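**Brondstead Sessions – questions we receive often**

*Updated 15 Apr 2020*

**What is Brondstead Sessions?**
It is a series of live recordings made by the small label Hoso. Each record has two bands, one on each side, and every band plays its songs in a single evening.

**When does the new record come out?**
The Figueiredo and Zollerport record comes out digitally at the end of April. The vinyl will follow later, when the pressing plant can give us a date.

**Are the concerts still happening?**
No, not this spring. All tickets stay valid for the new dates. If you prefer to have your money back, please write to us from the same email address you used for the order. 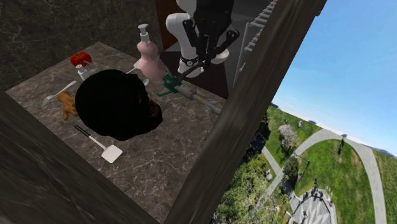 **How many copies will you press?**
We ordered 3,000 copies and 2,773 of them are for shops and mail order. The first 232 people on the list have already paid, so please do not pay a second time if you did not receive your number yet.

**Can I get the songs as files?**
Yes. With the vinyl comes a download code – it is printed on a small card inside the sleeve. The code works two times.

**Do you accept demos?**
We listen to everything, but we are slow. Send a link to a maximum of three songs and write in which town you play. Please do not attach the files to the email, our mailbox becomes full very fast.

**May I use a song in my video?**
For a private video, yes, if you write the name of the band and of the song. For advertising you must ask us before, and we will ask the band.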